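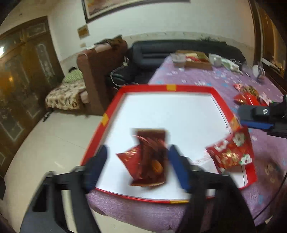

Figure 4. Snack bag held between the gripper fingers over the tray during a two-bag trial. The second bag rests partly on the red rim.

5.2 Dropped and snagged bags

Of the 21 failed trials on the snack task, 9 were early releases. The bag left the fingers before the policy gave the open command, usually while the arm was still moving sideways. Foil packaging crinkles under the pads, and the Drakach controller read the small change in finger gap as a finished grasp and lowered the closing force. We saw the same fault in August with the older Tosh pads, so we do not think the pad material is the main cause.

A further 4 failures came from bags left across the tray rim. The success check only looked at whether the fingers were empty, so these trials were first logged as complete and had to be relabeled by hand. In 2 trials the fingers came down on a bag already at the rim and the force limit stopped the arm. The remaining failures were missed grasps and are covered in Section 5.3. All trials reported in Section 6 use a fixed closing force until release.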